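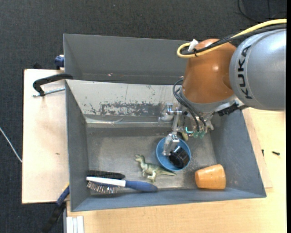
Many of you have written to ask why the picking cell was quiet for most of December, and I promised I would set it all down properly once we understood it ourselves. The short answer is a hose. Thin black air hoses run round the outside of the wrist and down to the fittings on the gripper, the green and teal ones, and one of ours had worked itself a little way out of its fitting. It hadn't come off -- that would have been far easier to find! -- but it leaked just enough for the fingers to lose their hold when the arm turned.

We had been running the mixed bin for the Zerar trial, which means toys, brushes, cups and whatever else the Meniven stores could spare us, and the log showed 760 picks with hardly a grumble. Then came 28 drops in one afternoon. Most fell back into the bin and did no harm to anybody. Two went over the side, and one of those landed by the gate, close to where our visitors from Zulldale had been standing not long before, and I'm sorry to say the arm carried on to its next pick as though all was well.

Beat Schnyder, bless him, spent almost 5 hours on the software before he thought to put his ear to the wrist (power off, key in his pocket, air still on, and the arm propped) and heard it hissing. A new length of hose from Bartoš went in the next morning, cut rather longer so that it doesn't pull at full reach.

The part that troubles me more is the pressure switch. It was fitted, it was wired, and it had been set so low that it would never have tripped. It has been reset, and a drop in pressure now stops the arm where it stands. Please would everyone on the early shift listen for hissing before the first run, give each hose a gentle tug with the arm locked off, and write it in the book by the door. If you find one loose, leave the key out and ring me, whatever the hour.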